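wametitz-words

A word list and spelling data set of household and neighbourhood talk, collected in Drorilthorpe
README, last touched 19 May 2024

G'day, and thanks for stopping by. This is my little collection of the words people round our way use for ordinary household stuff: rubbish, furniture, what you call the thing you put your feet on, all that. It started as a spreadsheet of arguments I'd had with my in-laws and got out of hand one December. There are 1327 entries in it now, from 79 people who were kind enough to let me pester them.

If you only want the words, grab entries.csv and ignore the rest of this page. If you want to know why "lounge" turns up with two different meanings, keep reading.

What's in the folder

entries.csv - one row per word per speaker
speakers.csv - age bracket, suburb, where they grew up (no names, ever)
notes.txt - my ramblings, unsorted, sorry
prompts.txt - the questions I asked, in the order I asked them

The columns in entries.csv are pretty self-explanatory, except for "conf", my own confidence that I heard the word right. Low conf usually means there was a kettle going or a magpie having a go at someone outside. Blank conf means I forgot to fill it in, so don't read it as zero!

Rubbish words

My favourite section by a mile. I went in thinking everyone said "bin bag" or "garbage bag" and that'd be the end of it. Not even close. I got "bin liner", "tidy bag", "kitchen tidy" (used for the bag and also for the bin, by the same bloke, in the same sentence), and one lovely woman who calls every plastic bag of any kind a "Rangel" after the corner shop she grew up over.

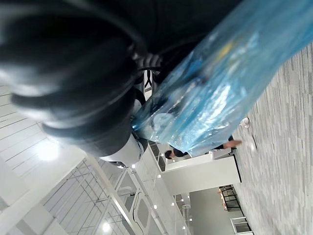

Bin liner, garbage bag or tidy bag, depending on who you ask.

Where someone gave me more than one word I've kept them in the order they came out, and the "rank" column holds that order. Please don't sort it away, I've done it twice myself and it was a pain to put back.

Seat words

"Lounge" is the troublemaker. For plenty of my speakers it's the room, for plenty more it's the long seat you flop on in the room, and a few will happily tell you to go and sit on the lounge in the lounge. I've split these into lounge_1 (room) and lounge_2 (seat). Smaller chairs were calmer - "armchair" mostly, a good showing for "tub chair", and "the comfy one" often enough that I gave it its own code. The square thing you lean on is a cushion to nearly everybody, with "throw pillow" turning up among the younger lot, who I suspect got it from the telly.
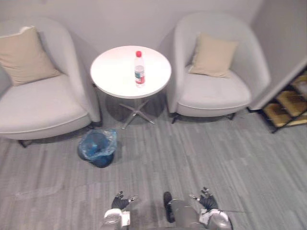 Spelling and how I wrote things down

Everything is in Australian spelling, so colour, grey, neighbour and so on. Slang gets spelt the way the speaker told me to spell it, even when I thought they were having me on. Diarmuid Mac Giolla went through the whole file for consistency and changed my "arvo" entries to match each other, and I'm very grateful, as I'd managed four versions of it (don't ask). Santeri Kettunen wrote the little script that checks for doubled rows. It's called arex and it lives in the tools folder. Run it before you send me any changes, please.

Hyphens are a mess and I know it. "Foot-stool" and "footstool" are the same entry under the hood, linked by the "lemma" column.
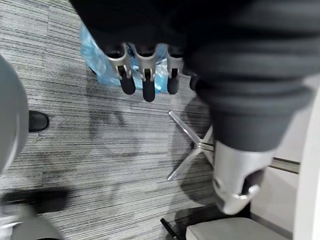
Finger, digit, pinkie, pointer: see the hand words in notes.txt.

Known problems

- Hand words never made it into entries.csv. I only asked half the speakers and it seemed unfair to the rest.
- Two speakers moved away before I could check their forms, so they're marked "unchecked".
- Far too many retirees, not enough teenagers. The teenagers I did ask mostly shrugged, and a shrug is hard to put in a CSV.
- The little table beside a chair got every name going: side table, occasional table, coffee table, "the cuppa table". I lumped them under side_table and I've regretted it since.
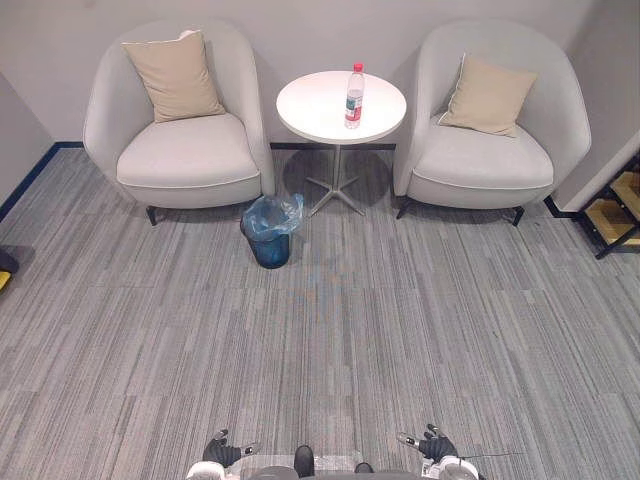 I'd like to pull those apart again in the next version, and I still have my paper forms, so it can be done. It just needs a few rainy evenings and a decent biscuit supply.

Using it

Do what you like with it, just say where you got it and don't try to work out who the speakers are. Corrections are very welcome, especially from Drorilthorpe locals who reckon I've got their street wrong. Send me the row number and what you'd say instead.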